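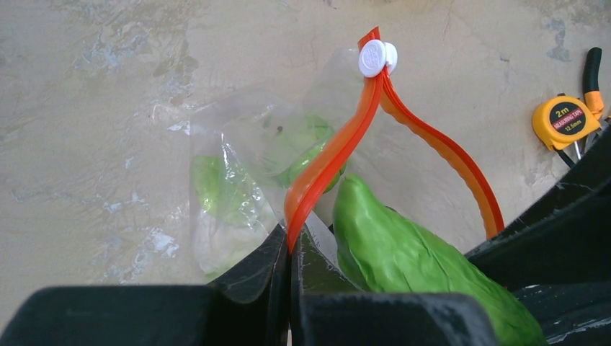 The Jonau Seasonal Labour Scheme is a temporary migration program that brings workers from the Tijani islands to vegetable farms and packing sheds in the Enton and Enden districts. It began as a pilot with 23 approved employers and a yearly ceiling of 700 visas. Supporters call it a "triple win" for workers, growers and the sending communities. The label appeared in the program's first brochure, before any results had been collected, and the evidence gathered since gives it only partial support.

Visas run for a single season and are tied to one employer. A worker may ask to transfer, but the new farm must already be approved and the original employer has to sign a release. Housing and transport are arranged by the employer and deducted from wages.

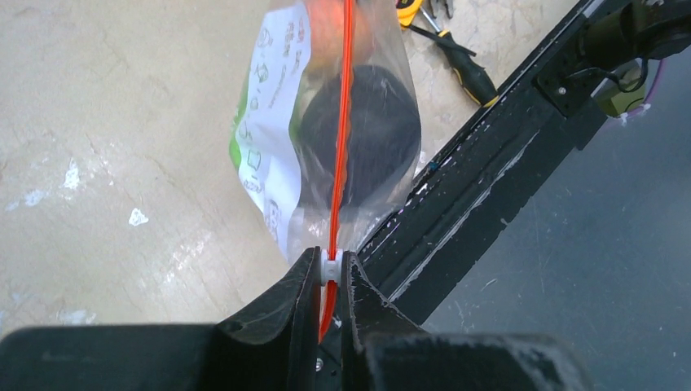

Claims about earnings rest largely on gross pay. A survey commissioned by the scheme's own office reached 177 returned workers, all of them contacted through employers, and it left out those who had gone home early. Rent, airfares and the cost of a second household were recorded inconsistently or not at all. Supermarket prices are sometimes cited as proof that consumers also benefit, but goods in a clear plastic bag with a red-orange zip strip, like the bag shown, carry transport, packaging and retail margins as well as wages, and no published study has separated the effect of the scheme from the rest.

The effect on local employment is just as poorly measured. Growers reported that advertised picking jobs drew few applicants, and the scheme's office accepted this as showing a labour shortage. Critics point out that the advertised rate did not change during the pilot, so the test showed how many people wanted the work at that rate and little else.

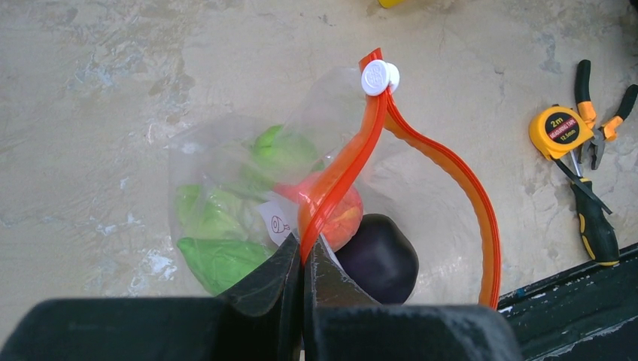
Two later reviews did not settle the matter. One compared wages in Enton with those in a neighbouring district where the farms grew different crops. The other relied on interviews held on employers' premises, some with a supervisor present — a method its authors listed as a limitation and then set aside in their findings.

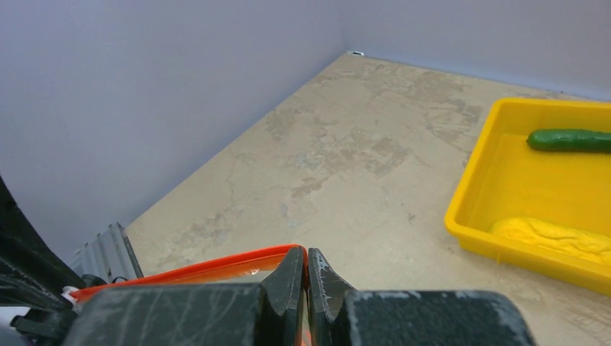
Growers in Enden dispute this reading, saying that higher advertised rates would have pushed smaller farms out of vegetables altogether and that returning workers are the best sign the arrangement is fair. Return rates are high by the scheme's own count, though the figure covers only workers who were invited back.

Proposals to issue visas valid across the whole industry have been raised at each renewal and deferred each time. The release requirement remains in force.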